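# Serisetti Household Textiles: Data Card

Version 4. Last revised 25 Sep 2022. Maintained by Doina Radulović and Vasco Correia.

## Scope

Serisetti covers soft goods in lived-in rooms: cloths, pillows, blankets, bed linen and loose clothing, laid over furniture or left in piles. It is meant for work on cloth segmentation, pattern recognition and folding-state labels. Hard furniture is labeled only where a textile rests on it or against it.

The release holds 2,000 images in 15 room folders. Each folder keeps the items of one room together, so that the same cloth can be followed through different arrangements. Split by folder, never by image. The suggested split reserves 4 folders for testing.

## Item classes

There are 11 classes. The ones that cause most labeling disputes are listed.

- `cloth_check`: any checked or gingham cloth, whatever the material. Color goes in the `hue` field. Turquoise, teal and aqua are merged into one value.
- `cloth_plaid`: crossing lines of unequal width on a colored ground. Beige and brown plaids belong in this class even when folded small.
- `pillow`: includes pillows placed on chairs.
- `dark_surface`: black or navy fabric with no readable pattern.
- `bundle`: folded or bunched fabric whose use can't be settled. A second class may be added if the pattern is clear. 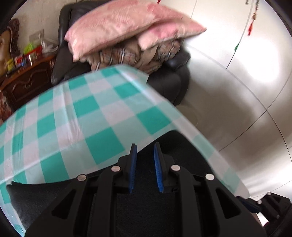

Overlap order is recorded from the top down. If a pillow rests on a folded bundle and the bundle rests on a chair, the entry reads `pillow > bundle > chair`. Contact that can't be confirmed is entered with `?` and left out of the scoring.

Sheen is a separate flag. Set it for leather and for cloth with a plastic-like surface. Do not infer the material from the flag.

## Blur and partial views

Blurred patterns keep their class as long as one repeat can be traced. Where the grid has stretched into streaks, set `blur=2` and draw the outline along the outer limit of the streaks. Floral prints follow the same rule.

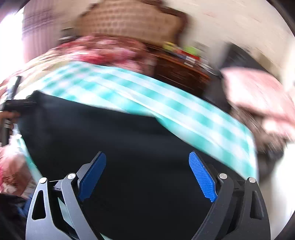
*Checked cloth over dark fabric, floral fabric behind; `blur=2` on the check.*

## Known issues

1. `dark_surface` merges seats, blankets and sheets. Catarina Barros is drafting a split for the next version.
2. Pink items were labeled under two hue values in the Zandwood folders. Use `hue_fixed`.
3. Plaid and check were confused in early labels. Corrections are in `relabel.csv`.

Contact: Doina Radulović, Serisetti | © 2022 Serisetti | Back to top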